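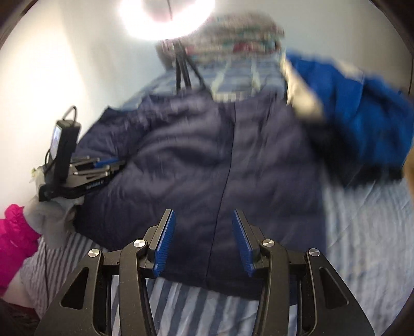

Laundry is the chore I'd pay real money to hand off, and I've been reading everything I can find about whether a machine is anywhere close to doing it. My verdict after a month of this: nope, and jackets are the worst of it. Towels I can believe in. A towel is a rectangle! But take a puffer like the navy one up there, spread out on a striped sheet with the zipper running down the middle. It's all wrinkles and puffy ridges, there's a second jacket lying partly over one shoulder, and you've got two fingers with blue grip pads coming in at the bottom hem. Which layer do you grab? How hard do you squeeze something that's mostly air? My kid can fold one (badly) and I couldn't explain to you how he does it. So I'm asking the people here who work with this stuff. Are we five years out, or is this a forever thing like flying cars?

Posted by cletedville_dad, 2 September 2019

---

trikport_tom wrote:

Forever thing, IMO. I ran a packing line for 12 years and we automated everything that was stiff. Boxes, bottles, trays, no problem. Anything floppy stayed with people. We had one product that shipped in a soft drawstring bag and three different vendors came out to look at it, had a nice lunch on us and went home again. That bag is still being packed by hand as far as I know.

---

anisa_l wrote:

I'm going to disagree with Tom a little, and I say that with love for anyone who has survived a packing line. Vendors quoting a line job have to promise a cycle time. At home I don't care about cycle time! If it takes the thing 7 minutes to fold one jacket while I'm at work, who's counting? Slow and ugly would be totally fine in my house. I think people lump together "can't do it" and "can't do it fast enough to pay for itself" and those are pretty different problems.

Also, OP, I wouldn't start with folding. Start with hanging. One hook, gravity does half of it.

Anisa Lumenta

---

trikport_tom wrote:

Hanging is harder! You have to find the loop inside the collar. I can't find the loop inside the collar.

---

cletedville_dad wrote:

Ha, ok, I went and tried it last night with kitchen tongs, one pair in each hand, on my own winter coat. Picking up the hem was easy. Then I'd lift and the whole thing slumped sideways and the sleeve I'd already tucked in came right back out. I got it folded in the end, if you're generous about what folded means. My wife refolded it.

What surprised me was how much I wanted to pat it. You know, squash the air out with a flat hand. Tongs have no pat.

---

uvaldebenito wrote:

Tongs have no pat, I'm stealing that.

I do maintenance at a commercial laundry, so here's my two cents. We have folding machines and they're great, they've been great for decades. Sheets, tablecloths, flat napkins. But somebody feeds every single piece in by its corners. The machine never has to find the corner. A person stands there and does the smart part, and then the machine does the boring part and gets all the credit. Mixed clothing we don't even try. It goes to a table with people around it, and they're quick. I've watched a woman on our crew zip and fold a padded coat while telling me a story about her cousin's divorce, never looked down once.

So when somebody asks me if a machine can do laundry, I ask which part. Washing and drying, done, your grandmother had that. Folding a flat thing that's handed to it, done. Pulling a sock out of a sleeve, I wouldn't hold my breath.

Uriel Valdebenito

---

claritholm_kate wrote:

Two arms is the part I keep getting stuck on. In OP's photo there are two grippers, one down at the hem and another on the left with its fingers pointing at the edge of the jacket, and that one's got a gloved hand around the handle. So a person is still deciding where it goes. Put a person's eyes and wrists behind those fingers and sure, I believe a jacket gets folded. Cletedville did it with tongs! The fingers were never my worry. It's the deciding.

---

anisa_l wrote:

Kate, yes, but isn't that good news? If two plain fingers can get through it with a person steering, then the hardware's fine and what's missing is the know-how. I'd much rather wait on that. Software gets better while you sleep. My dishwasher's hinges have never gotten better while I slept.

---

trikport_tom wrote:

Software also gets worse while you sleep. Ask my thermostat.

And I don't buy that the hardware's fine. My fingertips tell me when I've got one layer or two. Take that away and you're grabbing lining half the time, or you've got the sheet off the bed along with it. Try the tongs thing again, dad, but on a bed with a loose sheet.

---

cletedville_dad wrote:

Did it. Picked up the sheet twice. Point to Tom.

Did a T-shirt too, though, and that went fine, so half a point to Anisa?

---

govindasamy_fan wrote:

Coming at this from the vacuum side of things. I've had a robot vacuum for a couple of years, and the honest answer is that I do more tidying now than I did before, so it doesn't eat a charging cable. I'm not mad about it, the floors look good. But the house changed to suit the machine. I figure that's how laundry goes too. You won't get a robot that folds your puffer, you'll get one that folds towels and tees, and then one day you notice you've quit buying puffers.

---

uvaldebenito wrote:

That's exactly how it went with our customers. Restaurants switched to napkins that run well. No one announced it, they just got tired of paying the hand rate.

---

claritholm_kate wrote:

You can have my puffer when you pry it off me in February.

What would you all pay, by the way? I said $625 at dinner for something that does towels, tees and pants, slow as you like, and my husband looked at me like I'd offered a kidney.

---

anisa_l wrote:

I'd pay that for socks alone. Matched, though. If it just hands me a pile of singles I've already got a dryer that does that.

---

trikport_tom wrote:

Zero. I like folding. I put the ball game on and it's the only hour in the week when I get left alone.

---

cletedville_dad wrote:

Tom, you're hired. I've got two baskets here and the coat needs doing again, the kid wore it.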